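Do Colours Really Go in an Order?

Page 2 of the Clatora Question Everything pages for kids

Somebody has probably told you that colours have a "right" order. Red first, then orange, yellow, green, blue and so on, like a rainbow. Grown-ups say it a lot. Should you believe them? Let's check before we nod.

Start with some blocks on a wooden board. The red ones are at one end, the yellow ones come next, and the green ones are at the other end. Two blue blocks are off by themselves.

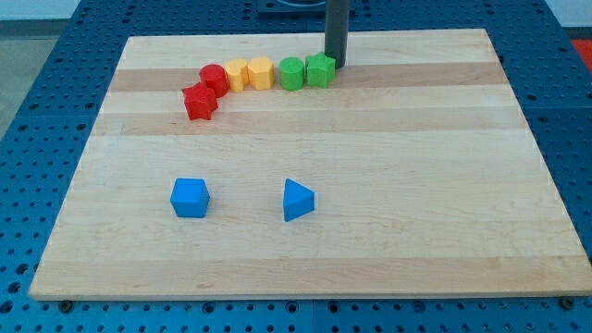 Red, yellow, green. Where would you put the blue ones?

Most people say the blues belong after the green. That matches a rainbow, so it sounds sensible. But where is orange? There isn't any in the row, and it still looks like it's in order. So maybe "rainbow order" is looser than we were told.

A rainbow doesn't have stripes with neat edges, either. The colours slide into each other. People decided where one colour stops and the next one starts, and not everybody decides the same way. Some languages use one word for both green and blue. If you grew up speaking one of those, you might have a different idea about which blocks match.

Now forget colour for a minute and look at shapes.
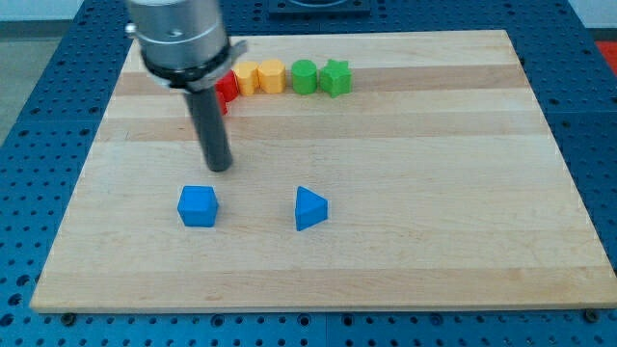 Photo: Zasteo Picture Desk

One of the green blocks is a star. The other is a cylinder, a shape like a soup can. If you were sorting by shape, would you leave them side by side? You might go hunting for another star, and your neat colour row would be all mixed up. It would still be sorted. It would just follow a different rule.

So be a bit suspicious when someone says, "That's in the wrong order." Ask them which rule they're using. If they can't tell you, they may only mean that it isn't how they'd do it.

Test it yourself

Get a handful of blocks, buttons or coloured pencils. Sort them by any rule you like and keep the rule secret. Ask a friend to guess it. Then let your friend sort the same things with a secret rule, and you guess.

Watch out for a sneaky problem. Your friend might guess a rule that fits everything on the table but isn't the one you picked. Does that make it wrong? We argued over that one at Clatora and we still don't all agree.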